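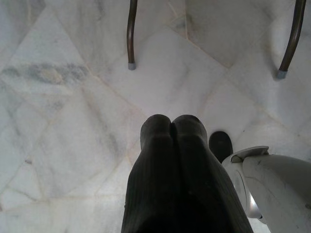
Visano Film Listings
Version 20, updated 21 Oct 2024

Capsule synopses and release details for sports dramas and sports biopics, collected from the printed programs of the Pretby and Mostyn repertory cinemas. One row per film per program. A film shown at both cinemas has two rows.

Files
listings.csv – main table
venues.csv – screen names and seat counts
changes.txt – edits since the February release

Fields in listings.csv
film_id: stable across versions
title: as printed, including any subtitle
sport: one value from a fixed list; "mixed" is allowed
based_on_fact: yes, no or unknown
runtime_min: whole minutes, taken from the program
synopsis: 20 to 85 words, typos kept
venue: pretby or mostyn

Known problems
Runtimes for Mostyn include trailers before program 60. They have not been corrected. Cast names in synopses are spelled as printed, so the same actor may appear under two spellings. Boxing is overrepresented – both cinemas ran long boxing seasons. Double bills are split into separate rows and share a start time.

Loading
Files are UTF-8 with a header row. Empty cells mean the program gave no value. Palance 2 and later reads the table without extra settings; older versions need the delimiter set to a comma.

License
Field values may be reused with credit. Synopses remain with the cinemas.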